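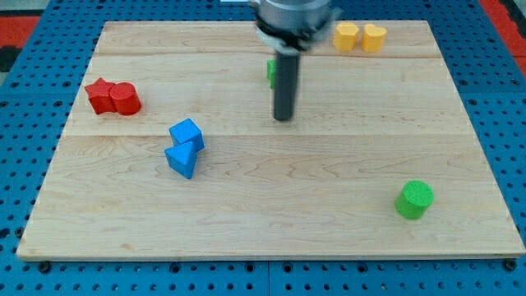

Maple, with two seams across it.

I have spent the winter trying to buy a cutting board, and I would like those evenings back.

The old one came from a hardware store in Treltbridge that has since turned into a place selling candles. It cost 11 dollars and lasted through three apartments and one flood. Last August it split while I was cutting a squash, and I took this personally.

So I started reading. Do not start reading. There are people online who have owned 60 cutting boards and can tell you what was wrong with each. End grain is kind to knives. Edge grain is cheaper and less fussy. Bamboo is a grass, a fact its enemies will bring up within two sentences. I read a thread with 1,000 replies on whether walnut oil goes rancid, and came away believing both sides.

Then there's the money. A shop called Dreßler wanted 185 dollars for a slab of maple with a groove in it. The groove was for juices. I don't cook anything with that kind of juice. I make soup and toast, and sometimes I make an onion smaller.

I put the Dreßler board in my cart four times. Once I got as far as the shipping page, where they offered me a tin of wax and a linen cloth to apply the wax with, and I closed the laptop and went for a walk.

In the meantime I had been cutting everything on a dinner plate, which sounds like a skeleton falling down the stairs and did my one good knife no favors.

In January I gave up and bought a plain maple board at Rolwood, on the way home from the dentist, with half my face numb. I didn't ask about the grain. It's a bit too big for the sink, so I wash it one end at a time, like a dog. I have oiled it once. The thread says monthly.

The knife still needs sharpening. I looked up whetstones last night, just to get a sense of prices, and went to bed at two.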